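How to Get Pants to Hang Without Creases (and Stop Ironing Them)

Posted Mar 3, 2021 by Qusai Fakhoury

I own an iron. I think it's behind the vacuum. I haven't gone looking for it since January, and my pants look better now than they did when I was pressing them every week, so I figured I'd write down what I do.

This works best on cotton and cotton-blend pants, the kind you'd wear to a casual office. Wool is a different animal and I'm not going to pretend I know how to treat it. Jeans don't need any of this, just hang them by a belt loop and move on with your life.

What you need

A hanger (more on that in a minute), a spray bottle with plain water, a flat surface as big as the pants, and somewhere with a bit of air moving through it. I use the end of my kitchen table with a clean towel over it, but a bed is fine too.

Step 1. Get them out of the washer fast

Most creases get made in the time between the end of the cycle and whenever you remember you were doing laundry. I set a timer on my phone for 37 minutes, which is how long my machine takes on the short cycle, and I get up when it rings. If you miss it, run another rinse and a gentle spin. Use a low spin if your machine lets you pick – the fast one wrings everything into ropes.

Step 2. Shake, then lay flat

Hold the pants by the waistband and give them a good hard snap, like you're shaking sand off a beach towel. Do it seven or eight times. Then lay them down and don't worry yet about how they land.
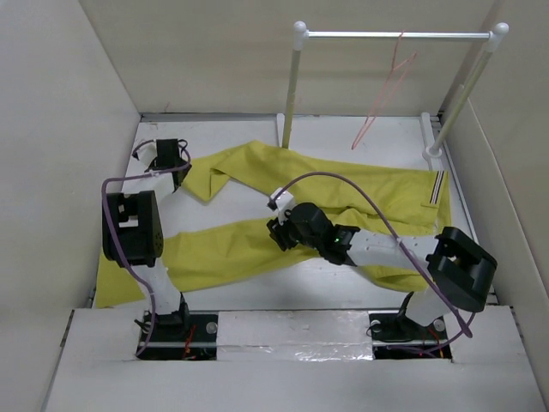

Start from the waistband, always. Button it, zip it, and pull the pockets flat from the inside, because a bunched-up pocket will print itself right through the front and you'll be looking at that lump all day. Then work down one leg at a time with the side of your hand, pushing toward the hem. Don't stretch the fabric sideways or the knees go baggy.

Step 3. Match the seams

Pick up one leg and line up the inside seam with the outside seam. Do the same with the other leg, then lay one on top of the other. It feels fussy the first couple of times and then your hands just do it! If you want a front crease, run your thumb and finger down the fold while the cloth is still damp.

Step 4. Hang them

You've got two choices here. Clip hangers hold the pants by the hems, upside down, so the weight of the waistband pulls the legs straight. That's my favorite for anything cotton. The regular kind with a bar is okay too, but drape the pants so the bar sits above the knee, and roll a dish towel around it first or you'll get a line straight across.

Leave a hand's width between hangers. Crowded pants dry slowly and come out smelling like a gym bag.

Step 5. Fix what's left

Once they're dry, mist any stubborn spots from arm's length, smooth them with your palm, and leave them for 20 minutes or so before you get dressed.A steamy bathroom does the same job if you're about to shower anyway.

A few people have asked about dryers. If you have to use one, pull the pants out while the waistband still feels damp and go straight to step 2. My brother-in-law leaves his in till they crackle and then wonders why he needs starch.

Next time I'll do shirts, collars included.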